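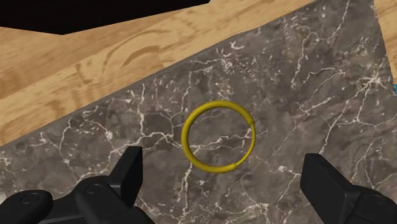
Ticket: wrong person's bio showing on celebrity profile pages
Opened by: Habibur Matubbar
Site: Homlow
Priority: high, please

Tuesday 8:40 am. Reader wrote in, the page for the singer Turnitz shows the family section from Ismail's page. So she now has his ex-wife and his two kids. Also his height. Checked, it's true.

9:15. Not just her. Ran the list, 243 pages out of 1,863 have a family section that belongs to somebody else. All of them edited after the Flusbridge import in September.

9:50. Cleared the cache. No change. Cleared it agian, logged out, other browser. Same.

11:05. Found something. Import matched people on first name only when the birthday field was blank. So every blank birthday got the first match.

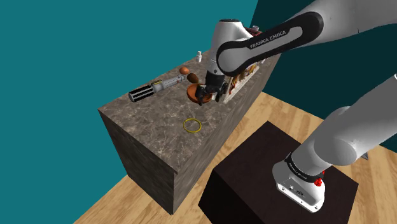
Matching rule changed to full name plus birth year, test run on 14 pages, all good. Net worth box still pulls the old record on two of them, looking into it. Separate thing, the picture slots need a check too while we're in there. The one in this log has a robot arm with FRANKA EMIKA printed on it, so put that name in the caption field exactly as printed, capitals and all.

2:30 pm. Full rerun started. 1,078 pages done so far, no errors. Turnitz page is right again, no kids, no ex. Replied to the reader.

Still open: net worth box, and teh "dating now" line is empty on Ismail.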